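My small cup and one red pen

Print | E-mail
March 23, 2021

This month I decided to clean my work table, little by little. I had too many pens. I found them in drawers, in coat pockets, even in a box with old keys. My friend Lovely Manalo told me to keep only the pen I like to write with and give the others away. It took me nine days to choose – I am slow with such things.

The little tan cup stayed too. I do not drink from it. It is short, so a long pen makes it fall if I am not careful, and for this reason I often leave the pen lying next to it.
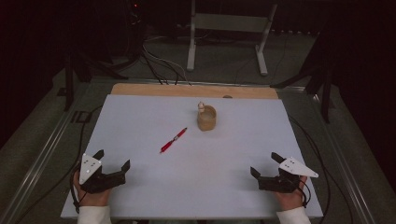
The red pen, and the cup with its small white guest.

The white figure was in a drawer together with the pens. I did not want to throw it away, so now it has a place in the cup, with the head looking out over the rim.

Next I must do the papers. I have letters from Villalobos that I never opened, and Marilou Macapagal still waits for the recipe I promised her. I think it is under them.

Print | E-mail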